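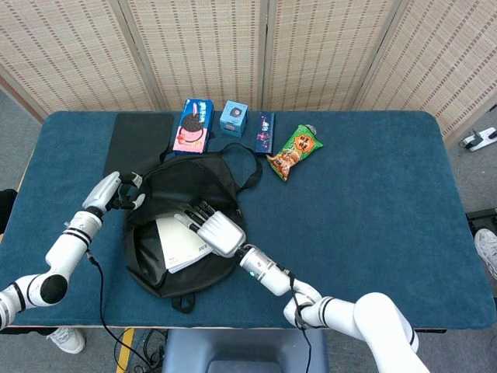
Vaida Vasiliauskas left Clutamthorpe in March with one bag. She had given herself until nine at night to pack and then let it run past midnight. Her mother believed in suitcases, hard ones with locks, and had offered hers three times. Vaida wanted something she could keep on her lap. She put the black backpack on the table and pulled the flap back, and the white book went in before anything else, at a slant, because it would not lie straight. The Oreos stayed out with the other boxes while she thought about them.

The book had been her uncle's. He had kept the ferry accounts at Tveit for most of his life, and when he died Märta Kvam mailed it to Vaida with a note that said, "He would want you to bring this back." Märta could have kept it. She lived a short walk from the ferry office. Vaida read the note several times and looked up the fares.

The bus to Lavumgate cost less than she expected. She had 300 dollars in an envelope and 2,000 more in the bank, and she had told her mother she would be gone nine days.

"And the job?" her mother said from the hall.

"They know."

"They know you're going, or they know you're coming back?"

Vaida took the book out and put it in again. It sat the same way.

She had looked inside it only once. It was mostly columns: passengers, freight, weather. Near the end there was a line in different ink. Owed to R. Strand, 50, not paid. There was no date beside it and no reason. She asked Märta about it on the phone, and Märta said Ragnvald Strand was still living and still sold bait, and that she would not get into it.

So there was that, too. Vaida took 50 dollars out of the envelope and put it between the last page and the cover.

Her mother came in and looked at the table. She picked up the Oreos, turned the box over, and read the back as if it were a letter.

"Is there food on the bus?"

"I don't think so."

"Then take these."

"They won't fit on top of the book."

"Move the book."

Vaida moved the book. Her mother held the bag open while she did it, and after that they both went to look for the gray sweater.

Comments (3)

Hollis Tran
I wanted to get to Tveit! Will there be a second part? I need to know what the 50 was for.

Ivar Hovland
Good story. My father kept books like that, weather and all. The mother reading the back of the cookie box is exactly right.

bluekettle
Liked the phone call with Märta. I had to go back to check who Strand was.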